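Speaker notes – Drelitz meet-up, Wednesday, March 8, 2023

Hello, thanks for coming, yes I'm the one who shut the Ruchti arm down for a fortnight (wait for groan). I'll be quick. I want to talk about one fault, how long we lived with it and why I'm a bit cross with myself.

The job is dull on purpose: household bits on a table, pick up, put down. We'd done 2,178 picks before anyone wrote the word "slip" in the log. Then we had 23 in a single afternoon!

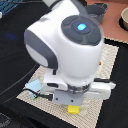
FAULTS AND NEAR MISSES

Slide stays up for a minute. Talk about cables. The gripper was losing its force reading for a split second whenever the wrist turned hard over, and the software – my software, sorry – filled the gap with the last good number. So it thought it had hold of things when it didn't. Three dropped items, then one squeeze that carried on long after it should have stopped. That's the one that scared me, as my hand had been in there not long before.

Next slide. Cloth and cartons. Soft things are the worst for this, because a bad reading on fabric looks so much like a good one. Mention the cow, people like the cow.

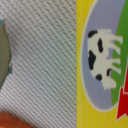

Eltudora wrote back that a missing reading should stop the arm dead, every time, and that they'd never have let us run it any other way. Fair enough! We do that now. It's slower, it stops for silly things, and I've got used to the beep.

Leave 4 minutes for questions. Biromthorpe lot will ask about the spare connector – it's on order.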